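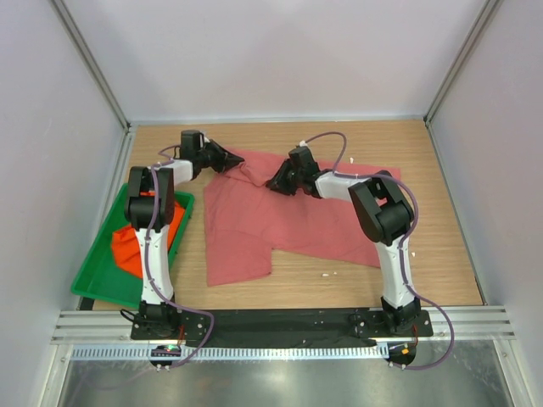
Edier two-arm folding cell

The Edier is an enclosed bench cell for handling cloth with two small arms. It is supplied by Solanero on a wooden work surface, with both arms mounted at the front and a tray at the side for pieces waiting their turn.

Grippers
Pointed fingers, black. Check the tips every 40 hours of running and change them in pairs. A worn tip drags on the cloth and leaves it bunched.

Cables
One purple cable per arm, running from the wrist along the links to the front rail. Leave the loop beside each base slack – a tight loop will pull at the wrist connector when the arm reaches for the back of the table. Replacement cables come in a pack of 2.

Work surface
Brush off scraps and lint before each batch. Do not use spray polish, as it makes the cloth slide. The board lifts out once the side rails are undone and takes roughly 35 minutes to change.

Electronics
The modules clip to the slotted track at the front. Switch off at the wall before unclipping either one. The wiring drawing is on page 16 of the handbook.

Tray
Set it down clear of the elbow. The angle does not matter.

Spares and repairs
Finger pairs, cables and boards are held in stock. For arm repairs contact Letay Asfaw in the workshop, and for orders Koen Dekker. Please quote the serial number on the base plate.

Page updated October 17, 2018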